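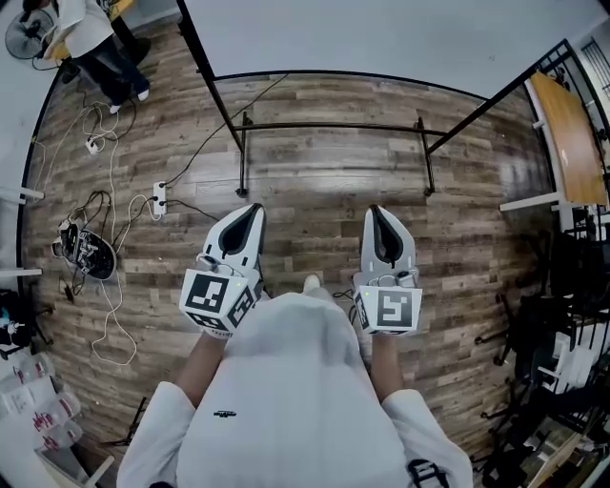

Unit 4 is all about comparing hand-held grippers, and I want to start with the part everybody rushes: getting the pair in your hands set up so the tracking has a chance. Last October I let people skip straight to the tasks and we paid for it for two weeks. So, first thing, look at the marker cubes. Each gripper has one at its base with the square codes on it, and if your sleeve or your wrist rides up over a code, the tracker loses that hand. Hold them out in front with your forearms bare, like that, and the codes stay clear. Check where the cables go too! The thin ones near the right gripper hang down toward the floor, and with power strips and more cords on the left you want to know where your feet are before you start reaching for things.

A word on which grippers we're comparing. The course has two finger styles this year, and I call them by the names on the storage bins, Skestov and Triltthorpe. The Skestov fingers are stiff and close in a straight line. The Triltthorpe ones give a little at the tip. You'll have an opinion after ten minutes — please don't write it down yet. Milovan Vukčević wrote "Triltthorpe obviously better" at the top of his log last year and then spent the rest of the page arguing with his own numbers (he gave me permission to tell you this).

What goes in the log, every trial:

Finger style and which hand
Object, and what it was resting on
Grasp held for a full three seconds, yes or no
Did tracking drop out, and on which side
Anything weird, in plain words

Don't fix a bad trial by redoing it. Write it down as bad and do the next one. A full set for the unit is 115 trials per pair of students, split however you like between the two styles as long as neither gets fewer than 50. Last year's class handed in 2285 usable ones, and 502 of those had at least one tracking dropout. That's a lot! When Ankica Grgić went through the dropouts she found most of them came in the first few minutes of a session, when people were still figuring out where to stand. So warm up. Do five throwaway grasps that you don't log, then begin. 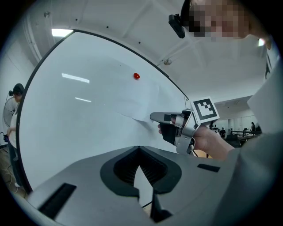
Small objects are where the two finger styles really come apart, and this is the bit I'd like you to spend the most time on. A big box is easy with anything. Something little and round wants to roll off the moment a finger touches it from the side, and something thin gives you no edge to get under. You could do worse than a glossy red thing the size of a cherry tomato and a sheet of paper lying flat, both on a shiny white surface — it's about as mean a test as I can come up with. Look at the two long reflections of the ceiling lights on that panel. Glare like that goes straight into the gripper camera, and white paper on white hardly shows an edge at all. So log the surface every single time, and if you can see lights in it from where your gripper is, say so.

Approach matters as much as the fingers do. With round objects, come down from above and close slowly. With paper, try sliding one finger along the surface toward a corner before you close. Bujar Bošković pushes the sheet into a little buckle first and grabs the buckle, and I've stolen that trick for good. If you try it, note it as a "buckle grasp" so we don't mix those in with the regular ones.

Also keep an eye on your square marker while you do this. Reaching for small stuff makes people roll the wrist, the marker tips away, and there goes your tracking. I do it too. My own practice set had 29 dropouts and nearly all of them were me twisting my hand to see better.

For next time: read the Stergiou handout on grasp scoring (the first half, skip the math at the end for now), and bring your log with at least one full page filled in. Mimoza Omerović has the spare fingers for both styles if yours come loose, and she'd like the old screws back. If your session runs past 4 p.m., plug the grippers in to charge before you leave the room.

Questions about the scoring sheet go in the comments. I read them all in the evening.

Filed under: Course Notes, Robotics, Skidosdale Workshop
Print this page | E-mail this page
6 comments | 14 shares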